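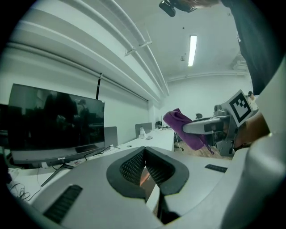 Feb 1, 2021

# Comparing two hand-held grippers on cloth

Quick notes so whoever does the Plendville pair next doesn't start from scratch. Ours were the Bonsu and the Flirero. Same cloth, same desk, same person for both.

## Before you start

- Wipe the lens. Fingerprints ruin more takes than anything else.
- Marker on top of the gripper, flat, no curled corners. A bit of tilt is fine, glare from the ceiling tube isn't.
- Monitors on the desk off. Bright screens throw the exposure.
- Pick one cloth and stick to it. Purple shows up well against a white finger.

## The run

1. Crumple the cloth, drop it on the desk. Don't arrange it.
2. Pinch from the top, lift to chest height. Let it hang.
3. Hold for 8 seconds. Count out loud if you like.
4. Bring it across in front of the other gripper so its camera gets the cloth and the marker together.
5. Lower, open, let go fully before you move away.
6. Repeat 9 times, then swap grippers and do it all agian.

Keep your sleeve off the marker. Black sleeve over a black and white square = lost tracking, whole take gone.

## What to write down

Slips. Double grabs (two folds when you wanted one). Any take where the marker drops out for more than 3 frames. How your hand feels at the end, Encarnación Esteban wants that one for the Stodholm write up.

## So far

Bonsu pinches thin edges better. Flirero easier on the wrist but the trigger is stiff, and you tend to over squeeze. Not enough takes to call it, want 80 each before anyone orders more. Batteries on charge overnight pls, next lot is in March.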